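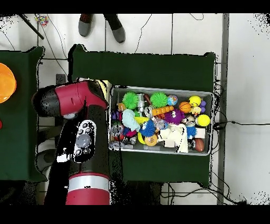
Red and black arm at the corner of the toy bin, Geka trial

Minutes of the equipment review meeting, Prolivville, May 24, 2018

Present: Hervé Millet (chair), Guido Fiore (minutes), two members of the workshop staff.
Apologies: none received.

1. Minutes of the April meeting
Agreed without changes.

2. Geka sorting kit
Guido reported on the trial of the kit on offer from Geka. The supplier's package covers setting up, one training day and telephone support. The arm itself is priced separately. The work set for the trial is picking single toys out of a full container of mixed ones - balls, plush, small figures.

Hervé asked why soft and hard toys were mixed. Guido said the returned stock at Sala comes in that way and he saw no point in testing anything easier.
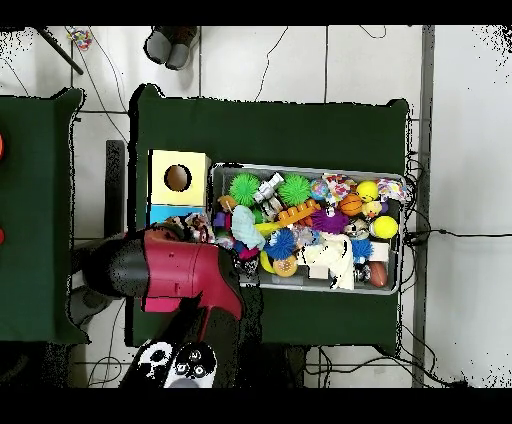 Gripper over the left edge of the tray, box with round hole alongside

The supplier suggests trial runs of 30 minutes. Hervé would like one longer run before any decision. Agreed.

Staff asked whether the cables on the floor could be routed another way if the kit is taken on. Guido to raise this with Geka.

3. Cost
The support contract is quoted at 560 euros a month, with a notice period of 63 days. Hervé thought the notice period too long. Rirkar has offered a similar service but has not yet sent a written price. It was agreed to wait for that before replying to Geka.
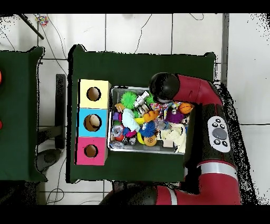 Tray and the box of stacked cubes, pale yellow, light blue and pink

4. Actions
Guido - ask Geka for a shorter notice period and a floor plan for the cables.
Guido - arrange the longer run, with the same mix of toys.
Hervé - chase Rirkar for a written price.

5. Any other business
The spare key to store room 7 is missing. Staff to check the desk drawers.

Next meeting to be fixed by email.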